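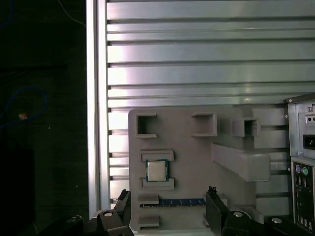
Practice board with the CPU and the blue memory stick in, wrist cam view.

25 July 2021

Open day notes, before I forget it all. Voice is gone, feet are gone, and I'd do it again tomorrow! We had 49 names in the visitor book by closing, plus a whole school group who signed as one (thanks, Berwyn).

I ran the bench for most of the day and Jytte did the talking, except when she was off hunting for the second extension lead and I had to do both, badly. The plan was the grey practice board first, then the real PC. I'm glad we kept it in that order. People get what a processor socket is much faster when it's a big plain moulded shape, and kids will happily point at a memory stick and tell you what it's for (mostly wrong, but with great confidence).

Questions we got over and over: how hard does it squeeze, does it know what it's holding, can it do my laptop. I need a better answer to the first one. I kept saying "as hard as we tell it to" and you could see people's faces drop. Tia reckons we should print the force settings on a card and leave it on the bench. Good idea, Tia, you're making the card.

Cycle counter read 809 when I packed up. I'd love to hit 1,000 before we strip the wrist for a service, but the left finger joint has a bit of play I don't like the feel of, so maybe not. To check: torque on the finger bolts, and the cable clip at the elbow, which I retaped twice.

After lunch we moved on to the desktop with the Quadro K420 in it. Much tighter going, with power cables along the top and memory slots right beside the CPU, and I had the speed turned way down – slow enough that one bloke asked if it had crashed. Fair enough.

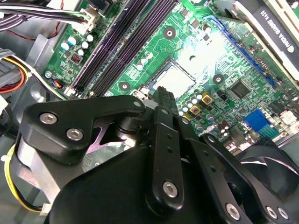
Wayne Haslam reckoned we should be going in from the memory slot side and leaving the graphics card end alone, and he wants the approach angle changed by 4 degrees before anyone runs it again. I've put it in the to-do list with his initials on it. My own feeling is the angle's fine and the camera offset has drifted since February, but we'll try his way first.

Still to do: email the Plirnel people their parking money, wipe down the bench, find whoever has my good hex driver. It's the one with green tape on the handle. I want it back!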